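**Pipette stands for a home bench: hang it, or lay it flat?**

**mudflat_jen** wrote:

OK so I finally set up a proper corner for my pond water testing and I am way too excited about it! For two years I did everything on the kitchen counter with plastic droppers, and then in July I picked up a used single-channel pipette and there was no going back. It is so much nicer. Click, draw, click, done.

My question is about storage. Right now it lives in a drawer on a folded towel, and I keep reading that it ought to hang upright. Do I really need a stand for ONE pipette? The Tostwood one looks sturdy but it has slots for 6 and I can't see myself owning 6 of anything.

---

**brinebucket** wrote:

Yes, get the stand!! Best thing I did for my bench.

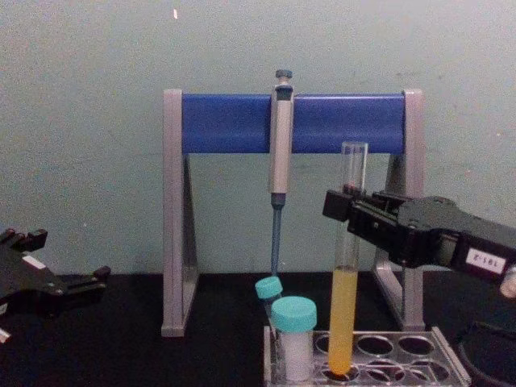 My own setup is a two-leg stand with a bar across the top, and I put it at the back of the bench so the front stays free for tubes. I used to have it off to one side and was forever reaching across my work. Now it goes the way you see there, with the blue bar at the back, one pipette hanging from it and the clear rack in front, so I can pour or swirl a tube and still know exactly where the pipette is. The A-frame legs spread out enough that I don't worry about bumping it. I'd also say go for a dark bench top if you have any choice. Yellow samples show up great near it, and so do the caps you put down and forget.

---

**oldtitrator** wrote:

Going to disagree a little. A stand is nice to have, but a clean drawer is fine for a dry pipette with no tip on it. What you don't want is to lay it down with liquid still in the tip, as that can run back into the barrel. I kept mine in a drawer for years and it still checks out fine on the scale.

Spend the money on a good rack first. A wobbly rack will cost you more samples than a drawer ever will.

---

**mudflat_jen** wrote:

Ooh, the rack is a good point. Mine is the wire kind and everything leans. Brinebucket, is yours the Saha one? And does the pipette get in the way when you're pulling tubes out from under it?

---

**brinebucket** wrote:

No idea who made it, it came in a box of odds and ends from a swap meet in Ploltitz. Love it anyway! Clear is the way to go, you can see the level in a tube without lifting it.

On clearance, have a look at this one. 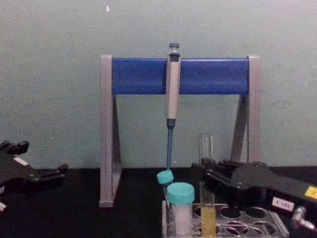 Page 2 of 6

**brinebucket** wrote:

(Continuing, the page rolled over on me.) So the tip end comes down right over the small tube with the teal cap. That's close. If I were lifting that tube straight up I'd slide the rack toward me first. The tall glass one is off to the right and has plenty of air over it. A small tube will also lean in those round holes, like the teal one is doing, so wire isn't the only kind with that problem. I still like having everything within a hand's width, but if you have a deep bench, give it more room.

---

**gravelgus** wrote:

See, that spacing would drive me up the wall. I want nothing hanging over my tubes, ever. Mine is on a wall hook at shoulder height and the bench is all rack. Fun hobby though, welcome to the rabbit hole, Jen.

---

**oldtitrator** wrote:

With Gus on that. Caps on is one thing, but I'd never leave an open tube under a pipette. Drips happen.

---

**brinebucket** wrote:

Fair! I cap whatever is going to sit under it. And I'd knock a wall hook down within a week, I know myself.

---

**mudflat_jen** wrote:

You guys are the best. I think I'm going with a small stand at the back and a clear rack set forward of it, with a good gap. Vorasar has a plain two-leg one that holds two, so I have room to grow (uh oh). Does anybody know if the hook part fits older handles? Mine has a pretty chunky finger rest.

---

**gravelgus** wrote:

Measure the gap under the finger rest before you order. I had to send one back over that.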